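The Play Kitchen Grows Up

By Mimoza Nedeljković

Lumturie Omerović keeps her play food in a drawer that used to hold tablecloths. She has two children, a narrow apartment in Gruvville, and a rule that nothing comes into the drawer unless something goes out of it. When I visited in October, a cardboard pizza was on its way out and a set of plastic eggs was on its way in.

Play food is an old category, and for years it changed very little. A set came in a net bag, the paint wore off the carrots, and the pieces ended up under the couch. What has changed is how people buy it. Parents and teachers now pick up single pieces and mix them with real dishes from the cupboard.

Joonas Kiiskinen has run a small toy store called Leka for nine years. He stocks 288 kinds of play food and sells most of it loose, from bins. Fruit goes first, he told me, and bananas go before any other fruit. Vegetables are slower. He has had the same box of leeks since he opened.

"People want the thing they know from breakfast," he said. "After that they want a bowl to put it in."

The bowl matters more than I expected. Preschool teacher Azra Stojanović starts her youngest group with one plate, a couple of bowls and a cup, all in plain colors, and only a few foods. Put out 30 pieces and the children dump them on the floor. Put out a handful and they set the table.

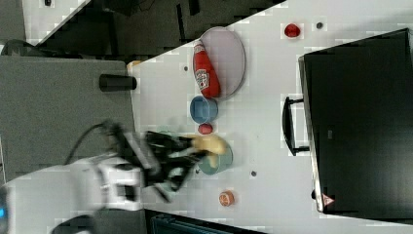
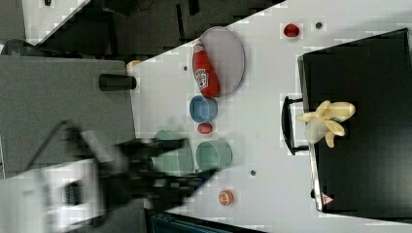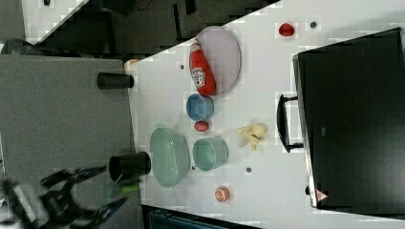

An oval plate, a ketchup bottle, small red pieces and an orange slice on a white tabletop.

Stojanović buys secondhand when she can. She washes everything in warm water with dish soap and lets it dry overnight on a rack. Hollow pieces with a hole in the seam she throws away, as water gets inside and stays there. Anything small enough to fit through a toilet paper tube goes to the older group.

Real packaging is the other half of it. Empty bottles and boxes cost nothing, and children recognize the labels long before they can read them. Todor Vlachou, who teaches down the hall, rinses out sauce bottles and glues the caps shut. His room also has a shelf of cereal boxes stuffed with newspaper so they hold their shape.

Omerović has tried the same at home. Her son ignored the felt sandwich his grandmother made and spent a week serving soup out of a mustard bottle. The sandwich is still in the drawer, under the eggs.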